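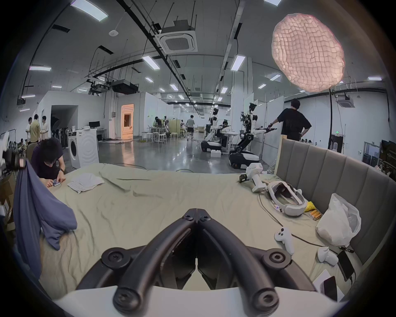

皱巴巴的好日子：亚麻床单与一座织布小镇

2019年3月

我是在Vustgate的一家旅馆里爱上亚麻的。那天火车晚点，到的时候厨房已经关了，老板娘塞给我一块黑面包和一碟腌黄瓜，我吃完倒头就睡。第二天早上醒来，头一个念头居然是：这床单是哪儿来的？粗粗的，凉凉的，翻个身会有一点沙沙声，贴着小腿的地方却又软得不像话。我把被角翻过来看，边上绣着两个很小的字母，E.W.。

老板娘说，是山坡上Edeltraud Wendt织的，她每年秋天要送一批下来。“你要去看？走路半个钟头，鞋子换一双。”

于是有了这篇文章。

先说麻，再说布

Wendt的织坊在一栋石头谷仓里，门口挂着没梳过的亚麻束，颜色像晒旧了的稻草。她今年七十出头，说话很快，手更快，一边跟我讲话一边把断掉的经线接上，我盯着看了好几遍也没看清那个结是怎么打的。

亚麻这种植物长得细细高高，开蓝花，花上午开，过了中午就谢。收的时候要连根拔，不能割，割了纤维就短一截。拔下来的麻秆摊在地里，让露水和霉菌慢慢把胶质吃掉，这一步叫沤麻，全看天气。雨水多了会烂，太干又沤不透，种麻的人那几个星期每天早晚都要到地里掰一根试试，听它断的声音。沤好以后还要打麻、梳麻，梳下来的短纤维也舍不得扔，纺成粗线做口袋和绳子，长的那一把才拿去织床单。

我抓了一把梳好的长纤维在手里，滑得几乎抓不住，难怪旧时候德语里形容小孩子的浅金色头发，用的就是亚麻这个词。

Wendt用的那台织机叫Dremmont，是镇上一家早就关门的木工厂造的，全镇如今还在用的只剩它了。踩起来整个地板都跟着响。她织一条双人床单的布要11天，天冷的时候再长些，麻线怕干，冬天屋里一烧炉子就容易断，得在织机底下放一盆水。我在旁边坐了一个上午，布长出来的长度还不如我的前臂，可是真好看啊！那种密密实实、带一点点不均匀的纹路，机器织得再细也织不出来。

嫁妆柜里的算术

从前这一带的姑娘，从会拿针开始就要攒床品。柜子里该有多少条床单、多少只枕套，各村有各村的规矩，Wendt的外婆出嫁时带了12条床单，全部自己纺、自己织、自己绣记号。绣记号除了好看，更要紧的是洗衣服的时候好认：那时候一年只有几次大洗，全村的床单一起铺在河边草地上晒，没有记号根本分不清。

大洗是我在整个采访里最喜欢听的一段。开春头一次最隆重，灶台上的大锅从半夜烧起，草木灰包在布里，热水一遍一遍浇过去，浇出来的碱水把一冬天的汗渍带走。然后是河边，捶、漂、拧，再往草地上一铺。太阳晒着，隔一会儿泼一次水，再晒，再泼，本来发黄的麻布就这么一点一点白起来。孩子们的任务是赶鹅，鹅要是踩上去，一上午白干。Wendt小时候赶过鹅，她说鹅比你想象的要固执得多，说着还学了一声，把门口的猫吓跑了。

镇上的小博物馆里存着一本洗衣账，从一户姓Tarawneh的人家收来的。那家的祖上是从外地过来做布匹生意的，账记得极细，哪条床单补过哪里，哪只枕套借给了谁，全都写着。馆里的人替我翻到最后，全本一共496条记录，最末一条只有一句话：“大床单，中缝拆开，对换，再缝。”

这句话我当时没看懂。回去问Wendt，她哈哈大笑，说这是最聪明的一招。老式织机织不了太宽的布，一条床单要两幅拼起来，中间一道缝。睡久了，中间磨薄，两边还是新的，那就把缝拆开，左右对调，磨薄的跑到床沿去，好的换到中间来，又能睡好多年。

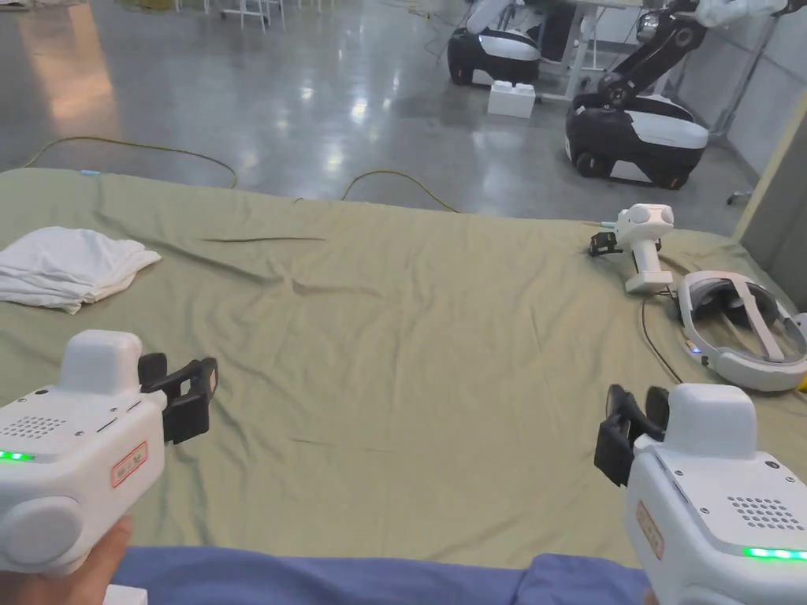
我听完立刻想起自己家里那些才用两年就起球的床单，脸上有点发热。对调以后如果还是破了，就裁成枕套；枕套破了裁成毛巾；毛巾再破，撕成条，包果酱瓶口，擦炉子，给伤口做绷带。一块布能在一户人家里走上几十年，最后连线头都有去处。Wendt家有一块擦杯子的布，边上还留着半个绣字，她认定是外婆那十二条里的一条，我摸了摸，软得像绒。

熨还是不熨

只要聊床单，迟早会聊到这一步，而且一定会吵起来。旅馆老板娘是熨派，她有一台Drillix滚筒熨平机，占了洗衣房半面墙，床单从一头进去，出来平得能照见人影。她说客人掀开被子时看见一道笔直的折痕，心里就踏实。

Wendt是坚定的不熨派。她的办法是趁半干收下来，两个人各执两角，使劲抻，抻完对折，再抻，放在凳子上坐一会儿。对，就是坐在上面，坐着剥豆子或者打电话都行。这样铺出来的床单还是有褶子，但褶子是松的、圆的，睡一晚又是另一个样子。她说亚麻天生就爱皱，你跟它较劲，累的是你。

我两种都试了。熨过的那一晚像睡在信封里，很挺括，很体面；没熨过的那一晚，我一觉睡到早饭时间都过了。我投Wendt一票，虽然老板娘那天给我留的煎蛋非常好吃，写这句话时我多少有点愧疚。

想自己试试的话

新的亚麻床单头几次会硬，别急着嫌弃，多洗几回，它会越来越软，这是棉布比不了的。水温不必太高，柔顺剂可以省掉。洗衣机不要塞满，给它一点打滚的地方。晾的时候选有风的阴处，深颜色尤其要避开正午的太阳。收进柜子以前一定要干透，折的位置每次换一换，老是沿着同一道线折，纤维会先从那里断。

二手市场也很值得逛。旧床单往往发黄，摸起来却厚实，找找角上有没有绣字，再对着光看看中间，要是中缝两侧比边上还密，那多半是已经对调过一次的，前主人替你把功课做了。我在Vustgate车站旁的旧货铺里就翻到这么一条，角上绣着一个红色的M，补丁缝得比布本身还整齐。

Wendt现在带着一个学徒，是邻镇面包师的女儿，每周上来几趟，先学接线头。她们11月要把今年的最后一批布送下山，我已经跟老板娘订好了房间，点名要靠河那一间，床单不要熨。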